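How to clean a glass-topped table without the smears

446 shares | 37 comments

Quick one today, got half an hour before I need to be out. Glass table tops. Everyone buys one because they look light and airy, then spends the next few years chasing smears round it with kitchen roll. I've had mine since we moved to Lurkberg and have tried most things. Below is what I do now. Takes 9 minutes if you clear the top first, longer if you don't.

What you need

Two microfibre cloths, one for wet and one for dry. Don't mix them up.
Washing-up liquid, one drop. One!
Warm water, a bowl of it.
White vinegar in a spray bottle, half and half with water.
An old soft paintbrush or toothbrush for the edges.
Plastic card if you've got candle wax or stickers to deal with.

Clear it properly

Everything off. Plant as well. I know it's tempting to wipe round the pot, I did it for ages and ended up with a grey ring that took longer to shift than the whole rest of the table. Put it on the floor or a side table, check the bottom of the pot for grit before it goes back. Grit is what scratches glass, so brush the top down first, dry, before any water goes near it. Short strokes towards one edge, catch the bits in your hand.

Wash, then rinse

Wet cloth, wring it out hard. Start at the far side and work towards yourself so you're not leaning on a bit you've done. Straight lines. Circles leave circles. Then rinse the cloth, fresh water, same again. Most people skip the rinse and then blame the glass — soap left behind is most of your smear right there.

If the legs are wood keep the water away from where they meet the top. A damp cloth is fine, a dripping one will creep underneath and mark the wood over time.

Vinegar and the dry cloth

Light spray onto the cloth, not the table. Wipe, then go straight in with the dry one before it has a chance to sit. Do a section at a time if it's a big square top. Get down low and look across it towards the window, you'll see every streak and every little drop or crumb you missed.
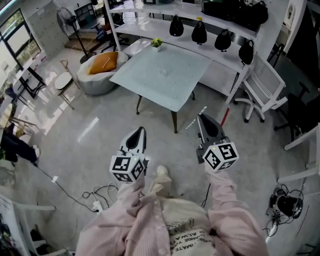
Chamoun wrote in to say the vinegar stage is a waste of time with soft water, and that a rinse and a properly dry cloth gets the same finish on any glass table. Fair enough, ours is hard as nails so I'm keeping it. Try a corner without and see how you get on.

Edges and underneath

The edge collects dust and old polish. Toothbrush, barely damp, run it all the way round and follow with the dry cloth. Underneath only needs doing now and then, I do mine every 6 weeks or so I tell myself. Lie on the floor, old towel under your head, same method. Pale glass shows fingerprints from below more than you'd think, espeically if people grab it there to shift it.

Stuck-on stuff

Wax: let it go hard, then ease it off with the plastic card held nearly flat. Sticker glue: dab of cooking oil, leave it while you make a tea, wipe, then wash the whole top again because now it's oily. Don't use a scourer, not even the white ones. I used the Plukano glass cream for a bit and it was ok but it left a film in cold weather, went back to vinegar.

Putting things back

Wait till it's bone dry. Plant goes on a saucer or a cork mat. Felt dots under anything heavy, they cost next to nothing and you can cut them down with scisors. Coasters out where people will see them.

In between, a dry cloth in the morning and wipe up drips as they happen. Full clean once a week here, more in November when the low sun comes straight across the room.

Wooden legs next time, if I can find the wax.

37 comments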